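4.2 Why people pick stone, and what they say later

Most of the households in the Hornov and Varnov samples picked their countertop from a showroom slab or a brochure. Very few had cooked on the material before. We asked everyone the same opening question (what made you choose this one?) and let them talk. Answers were coded by Løken and Janssen separately, then compared. Where they disagreed the third coder decided, see 3.4.

Looks came first, by a long way. Color, mostly, then veining. Price was brought up early and often but usually as a limit and seldom as a reason – "we could just about afford it" was a typical line. Care came up late in the interview or had to be asked for. Same pattern in both towns, and in the small group from Lie, who were mostly renters and had not chosen anything themselves. Their answers are kept apart in the tables.

Of the 2464 comments coded in total, those on marble were the hardest to sort. People liked it and complained about it in the same breath. A comment like "I love it but I don't let the kids near it with juice" was entered under both headings, which pushes the totals up a little. Halvorsen (our first reader) objected to this and we went back and forth. In the end double entry was kept, and the single-entry version is in the appendix. The order of the headings does not change.

Marble is soft for a stone and acid marks it. Lemon, vinegar, wine, tomato. The mark is not a stain in the strict sense, it is a dull patch where the polish has gone, and wiping does nothing. Few owners knew the difference and many had bought stain remover to deal with it. Sealing was thought to prevent it. It doesn't, a sealer slows down soaking-in, and the surface can still etch. We count this as the most common wrong belief in the material, and it was held just as firmly by people who had been given a care leaflet with the slab as by people who hadn't.

What sits next to the stone matters too. Veined stone against dark units was the pairing people asked for by name, or described when they had no name for it (see Figure 3). Several owners said that dark pieces beside the counter made the stone look cleaner than it was, and that they had noticed marks later than they would of in the old kitchen.
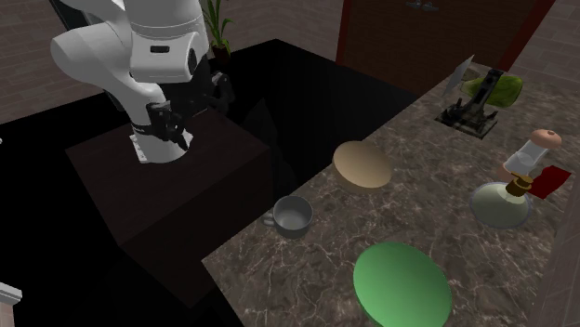 Figure 3. Computer rendering. Marble countertop with a dark brown, box-shaped pedestal beside it.

Light plays into this. Etching shows at a low angle, with a window at the far end of the counter, and hardly at all under a ceiling lamp. Owners in north-facing kitchens reported fewer marks. We do not think they had fewer. The home visits in July were meant to check this but only part of the Varnov group could be reached – vacations – so the question stays open. Hägglund's notes from the visits he did make are consistent with the idea, no more than that.

Regret was lower than we expected. Almost 50 percent of marble owners said they would choose it again without changes, and a further group would choose it again but honed, with the matte finish. Honed stone etches as well, the marks just have less shine to spoil. Those who would not choose it again tended to be people who bake less and cook more. Pastry makers were nearly all happy. Cool surface, easy to roll on, and flour does no harm.

The laminate owners are a different story. Lower hopes, fewer complaints, and very little to say in general. Average interview time for this group was 12 minutes and some of that was spent on the sink. Complaints were about seams swelling near water and about one burn each, usually a pan, usually long ago and remembered well. Blame went to a husband or a guest. No one in this group used the word "patina". Marble owners used it a lot, in two senses: as something they had come to like, and as something the salesman had said.

A note on the word "clean". In the Clistska pilot we asked how often the counter was cleaned and got answers that could not be compared. Some meant a wipe with a wet cloth, some meant everything moved off and the surface scrubbed. The question was split into 2 parts for the main study and the pilot answers were dropped. Öberg has argued that the pilot should be recoded instead. We agree it could be done but not from the notes we have, which are thin, and no recordings were kept.

Cleaning products by surface are taken up in 4.3, along with the vineger question. Cutting boards are treated separately in 4.4.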